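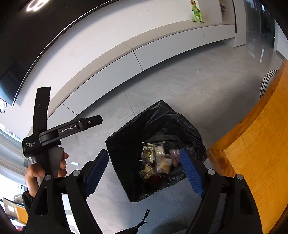
Hand-held grippers at a lined waste bin. Trash handling is one of the household chores in the Fostemness project.

Fostemness Team Tracks Down Cause of Trash-Bag Fault, Prepares to Restart Robot Trials

Jul 28, 2023

The Fostemness home-robot project has found the timing error that sent one of its test arms into a waste bin this month, and the team is already getting ready to put the robot back to work.

Nobody was hurt. The arm, built by Irov and run by the project at the Gedik test apartment, was supposed to take hold of a garbage bag at the rim of the bin and lift it straight up. It closed its fingers too late, pushed down through the bag, tipped the bin and kept on pressing until test engineer Mingxuan Meng hit the stop button. Damage came to a cracked bin, a bent finger mount and a good deal of trash on the floor.

"It was over in two seconds, and I've probably watched the recording 100 times," Meng said. "The path looked beautiful! The arm went exactly where you'd want it to go. It just thought it was already holding the bag."

That turned out to be a very useful clue. The arm learns its chores from demonstrations, which people perform with hand-held grippers while the movement of the hand and the opening of the jaws are recorded. If the two sets of readings drift apart, the robot learns to move first and grip afterward.

Adwoa Yakubu, who runs the project's data work, went back through the trash-handling demonstrations and found just such a gap. A script written by her own group had been shifting the jaw readings by 100 milliseconds as it brought them into the project's library. The recordings themselves were fine, and so was the equipment used to make them.

"We did this to ourselves, in one line of code," Yakubu said. "The good part is that the original files were never touched. We fixed the line, ran everything again, and there were our nice clean grasps."

So why did other chores go so well? Picking a cup off a table leaves room for a late grip, because the cup stays put and the arm waits for contact before it lifts. A garbage bag gives way. There's nothing firm to push against until the fingers reach whatever is underneath — and by then the arm is well down inside the bin.

The team has checked 900 demonstrations since the fault. Of those, 775 have been cleared for training with corrected timing. The others are being looked at by hand, mostly ones where a bag slipped partway through and the person doing the task had to try again. Yakubu would like to keep as many of those as she can, and she is plainly excited about them. Second tries, she said, are where a robot can learn to recover from a miss.

The second half of the problem sits with the arm. Its force limit did trip when the fingers met resistance, but the program treated the signal as a sign of a firm grip and carried on with the task. Said Zaki, who handles safety for the project, considers that the more serious finding of the two.

"Bad timing in the data gives you a clumsy robot, and we can live with a clumsy robot for an afternoon," Zaki said. "A force limit has to mean stop. It can't be up for discussion with the rest of the software."

Irov has since sent a change to the arm's controller that puts the force limit ahead of any task command. When the limit trips, the arm now halts, opens its fingers and waits for a person to clear it. The change was tried at Gedik with weighted bags, empty bags and one bag deliberately knotted to the bin, and Zaki said the arm halted on every run with the knotted bag.

A few house rules are changing as well. Anyone in the room during a trash run will stand behind the floor line, and the person holding the stop button will have no other job. Meng had been taking notes with the other hand at the time of the fault and is glad to give up the pencil.

Fostemness began in March with kitchen chores and added trash handling after early results came in ahead of plan. The chore was picked because it's such a mess to deal with. Wrappers crumple, bags fold over the rim in a different way every time, and no two bins look the same from above. Obed Bawa, who leads the project, said he wouldn't trade it for an easier one.

"People ask me when a robot is going to take out their trash. They don't ask me when it's going to stack blocks," Bawa said. "I love this task. It found a mistake for us that the cups and plates would have hidden for months."

Amegashie, the company paying for the chore trials, has agreed to a short pause and has asked for a written account of the fault, which Bawa plans to share with other labs working on soft and floppy objects. Kwabena Quansah of Amegashie visited the apartment after the controller change and watched several slow runs.

"I was standing there cheering for a garbage bag," Quansah said. "I've been to product launches with less suspense."

Slow-speed runs will continue until the remaining demonstrations have been sorted and the arm's replacement finger mount has been fitted. After that the team will move up to normal speed, starting with lightly filled bags. Lifting a full bag clear of the bin and carrying it to the door is still on the list for later this year, and Meng has already bought a sturdier bin.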